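Vurus Slow-Release Tree Feed, 2 kg tub

24 April 2022
By the Stestico product desk 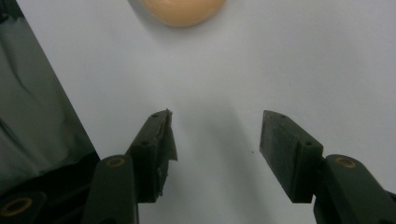
The maker says one tub will "transform" a tired pear or plum in a single season. We would take that with a pinch of salt. A tree that is short of water, or planted too deep, will stay unhappy whatever you scatter under it, and Vurus is no different from any other feed in that respect.

What you get is a plain granular feed for fruit trees. Use 100 g for a young tree and no more than 800 g for a big old one, spread out under the branches and watered in. Keep it 30 cm clear of the trunk. The scoop in the tub is small and has no markings, so use kitchen scales the first time.

April is a sensible month to put it down. The label also suggests a second dose in summer — we can't see much need for it on decent soil, and it does happen to sell more tubs.

Kusus make a cheaper feed in a paper sack. Engelbrecht sell a dearer one with added seaweed, and we have yet to see a good case for the seaweed. Vurus sits between them on price and the lid closes properly, which the Kusus sack does not.

Not suitable for blueberries. Store dry and away from pets. Sold singly; we do not split tubs.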